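Notebook, grasp planning and door tasks
August 13, 2019
Branch: narkum-timing, head at the commit from last evening

Continued from the July pages. The open question there was why the planner gives a good pre-grasp pose in simulation and then the arm moves to it with a small jump near the end. I wrote at that time that it must be the inverse kinematics. I do not think so any more.

First thing in the morning I rebuilt Zarudby with the new message types. The build failed because the old headers were still in the install folder. Please, everybody who works on this machine, clean the install folder before you change the branch. I lost most of the first hour with this. After cleaning it compiled without warnings, except the old one about the unused variable in the logger, which I leave.

Then I looked at the time stamps. We have the head camera and the wrist cameras, and every stream passes through Narkum, which puts them on one clock before Tuhiwai makes the map of free space. I always believed that Narkum takes the stamp from the driver. In the code it takes the stamp when the message arrives in the queue. For the head camera the difference is small. For the wrist cameras it is not small, because their images wait behind the larger head images in the same queue. So the planner receives a wrist view and thinks it is newer than it is, and it corrects the hand pose with old information. This explains the jump better than my July theory.

What I changed:
The stamp is now taken in the driver callback, before the queue.
Each camera has its own queue, length 4.
Tuhiwai refuses a wrist image if the arm joint states for the same stamp are missing, and writes one line in the log.

I replayed the long recording with 1,425 joint state messages through the old and the new version. In the old version the corrections have a saw shape when the arm moves. In the new version the line is much flatter. There are still 2 places where it makes a step, both at the start of a movement. I have not found the reason yet. Maybe the joint states are also stamped late, but this is only a guess and I should measure it.
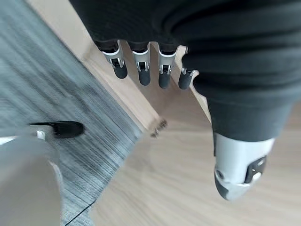
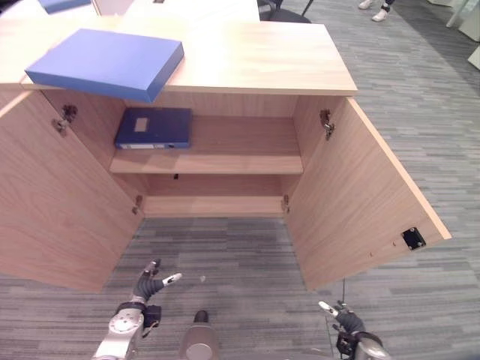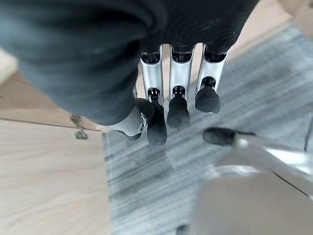 The second part of the day went to the cabinet model in Ulura, our scene description layer. Until now Ulura knew a cabinet as one closed box with a front side, and the doors were only a state, open or closed. For planning this is too poor. With both doors swung fully open towards the robot, as in the head view, the door panels take space exactly where the forearms want to go, and a planner which knows only the word "open" will happily send an elbow through them. I made each door a separate body with its own hinge axis and one angle. The shelf is also a separate body now, so the inside has an upper and a lower compartment. The placing routine can then ask for free space on the shelf, for example to the right of the dark blue file box, and it does not need to treat the whole cabinet as occupied. The lighter blue box on the top is a different problem. Its front edge goes a little over the front edge of the cabinet top, and my first fitting of the top plane took this overhang as part of the cabinet and made the furniture too deep. I now fit the plane first, remove all points higher than the plane, and only after this search for the front edge. It is slower but it gives the correct corner.

Note about the wrist views and the floor segmentation. The floor model had one class for floor and one for "other". In both wrist views the border between grey carpet and light wood-grain floor goes through the picture, and the old threshold liked to cut there and call one side an obstacle. I merged the two surfaces when they have the same height within the noise of the depth. The colour is not used any more for this decision. A thin black cable on the carpet is still lost completely, with the old and with the new method. It is too flat for the depth and too narrow for the present grid. For now I do not want to change the grid only for cables, because the memory on this computer is already almost full when all the cameras are on.

The self filter needs care as well. The fabric over the back of the hand is not in the robot model, and the filter removes only what the model knows. So the fabric remains in the cloud as a floating obstacle directly above the fingers, and the collision check says that the hand is in collision with itself. I enlarged the shape of the palm in the filter by 3 centimetres. This is an ugly solution. It also removes real points when the hand comes near to a shelf, and there we need the points most. A better way would be a mask in the image of each wrist camera, made new for each finger posture, but I do not know how expensive it is to compute.

Parameters which I touched, so that they can be put back:
narkum: queue_length 4 (per camera)
tuhiwai: require_joint_state true
ulura: fit_top_first true, door_bodies separate
self filter: palm_padding 0.03

To do:
Measure the delay of the joint states with the test signal.
Write a unit test for the door angle, with both signs. I already mixed the left and the right hinge one time today.
Ask if the mask can run on the second graphics card.
Correct the July page, where I blamed the inverse kinematics. I will put a remark beside it and leave the old text readable.

The new branch is pushed but not merged. Do not run it with the old calibration file, the names of the wrist frames are different there and the start script does not check them.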